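The tea drawer is full again

I came home from Erkelura in August with nine pairs of socks in my suitcase and room for nothing else, because the rest of it was tea. I regret nothing! (I do regret the socks. It was far too hot for socks.)
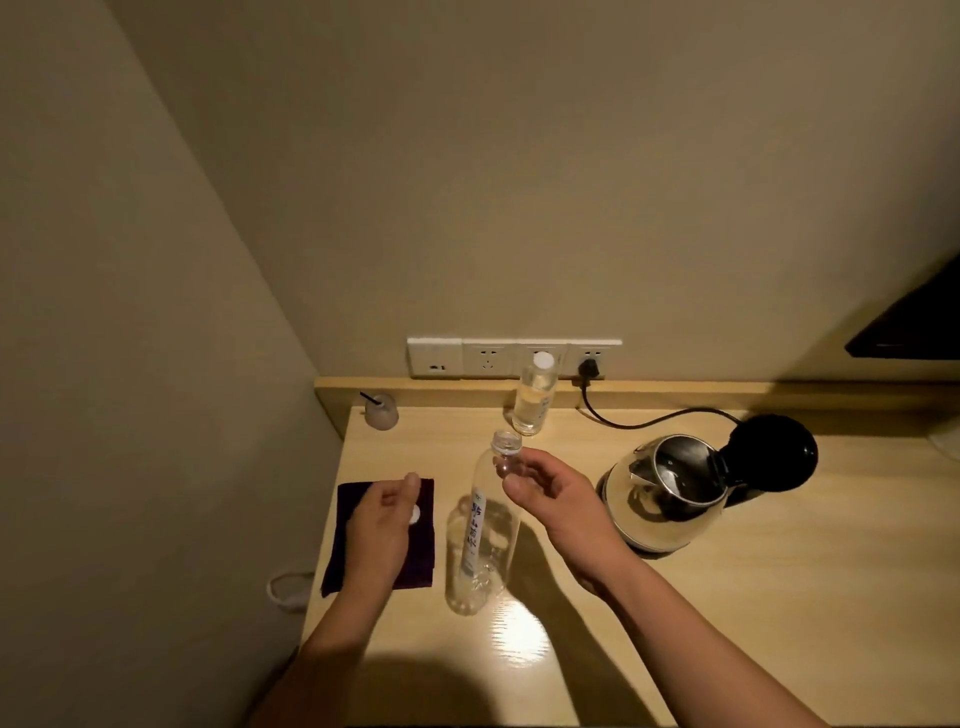 So, oolong. I'd been drinking it for years as the thing you order when they're out of jasmine, and I figured I knew what it tasted like. Kind of brown, kind of flowery, fine. Then on my second morning I wandered into a shop called Koltik, up the hill behind the bus station, and the owner poured me a little cup of something so buttery that I asked if there was milk in it. She laughed for a good long while. No milk. It's the leaf!

Her name is Muchen Du and she let me sit there until lunch. We went through six teas, same pot, same tiny cups, and she kept making me smell the empty cup after I'd finished. Do this if you never have. The smell left behind is different from the tea itself, sweeter, almost like burnt sugar, and it changes again once the cup cools down. I must have looked ridiculous with my nose in a cup for a whole morning but I was so happy.

The big thing I learned is that I've been steeping everything to death. My habit was one big mug, five minutes, done. She uses a lot more leaf and a lot less time, and then she just keeps going. The first pour is light, the third is the best one (we agreed on this), and by the sixth you're drinking something soft and a bit like warm hay, which sounds bad and is lovely.

I've been doing it her way every morning since I got back, and the roasted one has pulled ahead as my favorite. It smells like toast and peaches. The green one from Kaneko is prettier, and when I have people over that's the one I bring out, but at 6 in the morning I want toast and peaches.

Oh, and keep your leaves away from your spices. I lost most of a 50 gram bag to a jar of cumin last year and I'm still sore about it. My tea has its own drawer now, with the Vastier tin at the front so I can get to it half asleep.

Next up is aged oolong, which I know nothing about. Muchen tucked a small packet in with my order and wrote "wait for a rainy day" on it. It rained Tuesday and I was at work all day, so I'm still waiting. If you've had the aged stuff, tell me what you thought, and tell me how long you steep it!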